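Keeping the hand grippers in order at Dotby

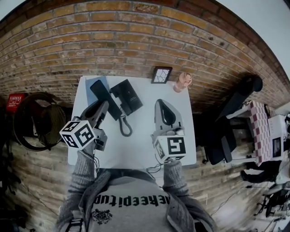

The cable is always the first to fail, the technician at Dotby told me when I asked about her pair of hand-held grippers. She looks after them at a desk in the Clalimura building.

"Before the work begins I open and close each jaw 10 times," she said. "I listen. If one side is slower, I clean the joint – only with a dry cloth."

The marker cubes need more patience. One small scratch on a black square can disturb the tracking, so she wipes them every morning and checks the screws at the base. After 1,000 cycles she changes the cable, also when it still looks good.

And the worst repair? "In May the left one lost its zero position. I needed 51 minutes, and the fault was one loose plug."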